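Divevar reports full-year results and questions its own headline number
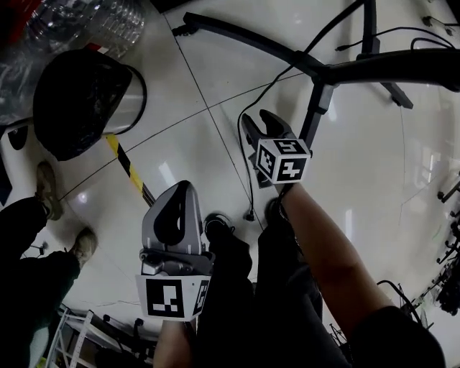 Monday, January 11, 2021 - Divevar, the regional ferry and coach operator, today published results for the year. Passenger revenue on the Osau routes fell 58 percent. Operating profit was positive in the final quarter, and the board would ask readers not to make too much of that.

The quarterly profit came mostly from two places. The first was a refund of harbor fees that had been in dispute since before the current management arrived. The second was the delayed overhaul of the ferry Arham, which moves a large bill into this year's accounts. Take both away and the quarter shows a small loss.

"I have read plenty of statements in this industry that call a year like this one a platform for growth," said Szabolcs Jakab, chief executive of Divevar. "I don't know what that means. We carried fewer people, we spent less money, and a harbor authority paid us back. Those are the results."

Forward bookings

Bookings for the summer season stand ahead of where they were at this point last year. The company is not treating this as a recovery. A large share of the bookings are trips carried over from canceled sailings, paid for already and counted once before. Of the new bookings, 734 were made on fully flexible tickets, which can be given up at no cost until the day before travel. Past experience with such tickets is limited and the company has no reliable way to say how many of these customers will travel.

Divevar will publish load factors for each route in June. It will leave carried-over tickets out of the new booking figure from now on, and last year's figure will be restated to match.

Fleet and routes

The winter coach link to Oyewole remains suspended. An outside study paid for by the company last spring found the link could break even with 927 passengers a week. The route has never reached that level in any winter it has run, and the board saw little in the study to explain why it would start now. Talks with the local council on support for a shorter service go on, slowly.

The Arham is due to go into dry dock after the spring timetable begins. The yard's quote is fixed for hull work only. Engine work is priced by the hour, and the company has set money aside above the yard's own estimate - yards tend to find things.

Fares will rise by 4 percent on all ferry routes. Coach fares are unchanged.

Outlook

The board does not propose a dividend and is giving no profit guidance. Several forecasts for the leisure travel market have been sent to the company in recent weeks, most of them by firms selling booking software. They disagree with each other by wide margins and none has been used in preparing the budget.

The budget assumes a summer weaker than the last normal one, a full overhaul bill and no further refunds. Cash on hand is enough to cover the winter on those terms without drawing on the bank facility.

The full report and accounts can be requested in print from the Divevar head office or read on the company's website.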